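Category: Course Handouts / Shop Automation

We use cookies to remember your reading preferences. By continuing to browse you accept our cookie policy. Accept | Settings

Handout 3: Bin Picking in a Shared Workshop: Bench Setup, Reach and Cable Routing

Notes for the evening build group, Fendon workshop. Prepared by Kumiko Yoshida with corrections from Gerardo Malabanan. Read before the June session.

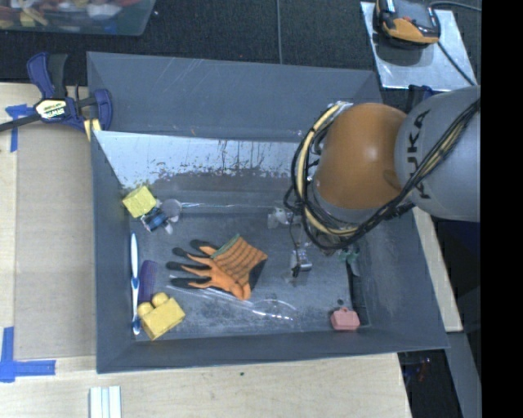

The previous handout ended with the arm powered, homed and able to move between taught points in free air. From this point the arm works inside a bin, and most of the new faults come from the walls. A point that is safe above the bench may be unreachable 10 inches lower, with the same gripper and the same wrist angle.

3.1 Fixing the bin

The bin must not move relative to the robot base. All taught points, and the camera calibration in Handout 4, are stored in the base frame. If the bin shifts, every point near a wall is wrong by the amount of the shift.

We hold the bin to the bench with bar clamps at the rear corners. One clamp is not enough, as the bin will pivot around it when the gripper pushes on the opposite wall. Set the clamps as follows:

- Put the fixed jaw on the outside where there is room for it. Keep the bar pointing away from the arm.
- Place pads between jaw and rim. A bare jaw on a molded rim creeps under load.
- Tighten by hand until the bin no longer slides when pushed at a front corner. Do not use a pipe on the handle.
- After tightening, jog the arm slowly past each clamp at the lowest height you intend to use.

A clamp is an obstacle. Add it to the collision model as a box with a margin of 28 mm on all sides. Ramil Ignacio's group modeled the bin and left out the clamps, and the planner chose a path straight through one of them on the first automatic run.

Mark fixture positions on the bench with corners of blue tape. Tape is accurate enough for putting a part back where it was before supper. It does not replace recalibration. If a clamp has been released for any reason, run the three-point check in 3.5.

3.2 Reach and wall clearance

Define the usable floor as the part of the bin floor that the fingertips can reach with the tool vertical and no link closer than the margin to any wall. It is always smaller than the floor itself. For a rectangular bin with inside length L, inside width W and tool radius r (including cables), the usable floor is at best

(L - 2(r + m)) by (W - 2(r + m))

where m is the clearance margin. With r = 54 mm and m = 28 mm, each side loses 82 mm. A bin 342 mm wide inside therefore has a usable width of 178 mm for a vertical tool, a little over half.

Objects against a wall or in a corner fall outside this area. There are two ways to get them:

(a) Tilt the tool so that the fingers lead and the wrist stays toward the middle of the bin. This works for parts lying along a side wall, such as a toothbrush or a comb, if the finger opening can be turned across the narrow direction.

(b) Push the part toward the middle first, then pick. Slower, and it moves the neighbors too. Take a new camera image after every push.

Corners usually need (b). Do not try to solve corners by reducing m.

3.3 Cables and hose

The tool radius in 3.2 includes the cable bundle. Students regularly measure the gripper, write that down as r, and forget that the bundle stands farther out than the gripper does.

Slack is set by the worst wrist position. Turn the last joint to each end of its allowed range and check that the bundle neither pulls tight nor touches the floor of the bin. Where both conditions cannot be met, narrow the joint range in software. Loan Dương's measurement sheet has a column for this; fill it in before teaching any points.

Hose and cable do not bend alike. Let the hose set the radius of the loop and tie the cables to it loosely. Ties should allow the cables to slide lengthwise. A tight tie close to a joint puts all the bending in one spot.

Thin sensor wires at the gripper get their own strain relief. They should not carry any of the weight of the bundle.

3.4 Choice of test objects

Uniform blocks hide most problems. Use a mixed load, and include at least one item from each group:

Soft: a work glove, flat and with the fingers spread. Depth is low and the outline changes after each attempt.

Clear or shiny: transparent plastic, a thin rod. The depth camera returns holes or false points. Expect edges only.

Thin: a comb or a strip. The height above the floor may be less than the noise of the sensor.

Blocky: toy building blocks, including ones with knobs. Easy to see and easy to grip, but a knob under one finger will rotate the block as the gripper closes.

Scuffs and worn patches on the bin also matter. A reflective wall can produce a second, false copy of an object near it. Gerardo Padilla suggests capturing the empty bin first and subtracting that depth image. This helps with fixed marks and does nothing for reflections.

3.5 Three-point check

1. Clear the floor of the bin.
2. Fit the pointer. Set speed to the lowest step.
3. Move to rear left, rear right and front left reference points in turn, stopping 3 mm above the floor.
4. Measure each gap with the feeler stack and log it.
5. If any gap differs from the logged value by more than 0.5 mm, recalibrate. Do not average.

One person holds the enable switch throughout. Hands stay out of the bin while drives are on.

3.6 To bring to the session

Completed cable sheet, one measured value of r, and a sketch of your bin with the usable floor shaded. The Iser and Drodora groups share a bench and should agree on one bin position beforehand. The Panganiban group still owes its log from Handout 2.

Get new handouts by email. Enter your address to subscribe. Unsubscribe at any time.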